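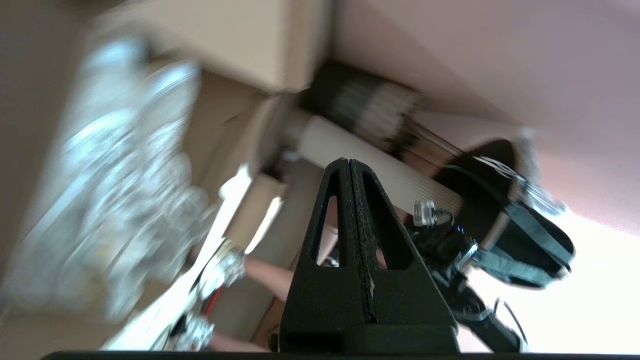

Attachment 1, click to enlarge

Jedetti touring jacket, worth $439?

twinpipe
My old textile jacket leaks at the zipper and I want to replace it before May. I'm looking at the Jedetti, $439 at Babalola. Laminated shell, so no separate rain liner to zip in. I commute all year and do one long trip each summer. Has anyone had one for more than a season?

wetgloves
Three seasons here. Still keeps the rain out. The collar is stiff and rubs your neck for the first month. Sizing is small, so go up one if you wear a fleece under it.

oldslab
Too much money. I got the Karska on closeout for $156 and wear a cheap rain suit over it when it pours. Works fine and the vents are better in the heat.
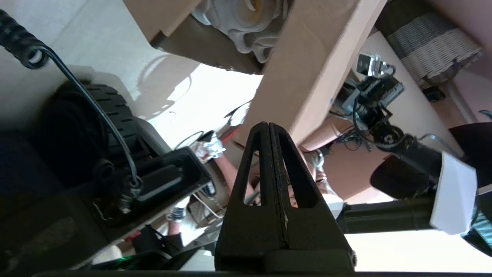
Posted by lullholm_loop, 7:40 am

Rain suit over a jacket is OK if you have somewhere to pull over and put it on. On the Lullholm road you don't — there's no shoulder for miles. I've been soaked before I found a spot. I'd pay for the laminate.

oldslab
Then put it on before you leave. Takes five minutes.

lullholm_loop
And ride in it all day when it stays dry? No thanks. 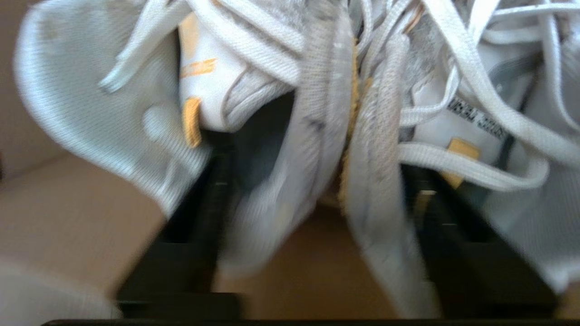
Re: Jedetti touring jacket, worth $439?

twinpipe
Thanks all. I tried one on at Babalola and the sleeves were too short in my size, longer in the next one up. Back protector is extra. Does the Karska pad fit the pocket?

wetgloves
Mine did after I trimmed the bottom corners. Check the fit before you cut anything.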